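4.2 Folding as a disputed chore

Of all the tasks in our diaries, folding laundry produced the longest entries and the least agreement. The 194 households in the Dososwood sample were asked only to note who did what and when. Many went further and told us how it ought to be done, and by whom, and in two cases supplied a diagram. We had left a margin for comments. We will leave a smaller one next time.

The usual finding in this field is that couples overstate their own share of housework, so that the two halves add up to more than one house (Soler and Awwad put this down to memory, Balari to pride). Our data fit that pattern for dishes and trash. Folding breaks it. Partners mostly agreed on who had folded a given load and then disagreed on whether the result counted. One respondent recorded a full evening of folding; her husband's diary for the same evening reads "laundry moved to chair." We coded this as folding, after some discussion, and the discussion was not short.

Dark clothing came up more than we had planned for. Black shirts were described as harder to sort, harder to match, and quicker to show lint, and several people kept them for last in the hope that someone else would come home first. A garment laid out on a table (Figure 3) can be handled from both the near and the far side, and respondents who folded in pairs called this arrangement faster but more prone to remarks. We did not code remarks.

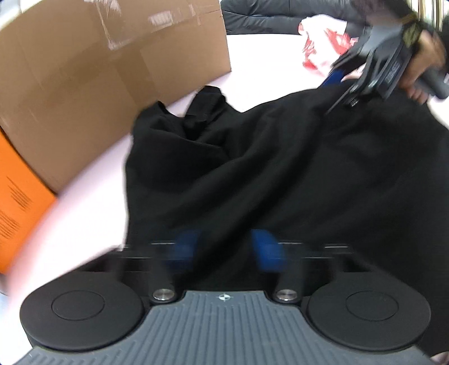
Figure 3. A black garment spread on a white tabletop.

4.3 Standards and who sets them

The follow-up survey asked each adult to rate a folded stack from 0 to 1000, a scale proposed by Dörte Stöcker on the grounds that people hide in the middle of a short one. They hid in the middle of the long one too. Still, a score of 70 did turn up twice, both times given by a parent to a teenager, and both times with the word "generous" beside it.

Where the ratings differed most, the stricter partner also did more of the folding. This could mean that high standards bring on extra work, or that extra work brings on high standards. Our design cannot tell these apart. The respondents felt that they could, and wrote to us through August to explain.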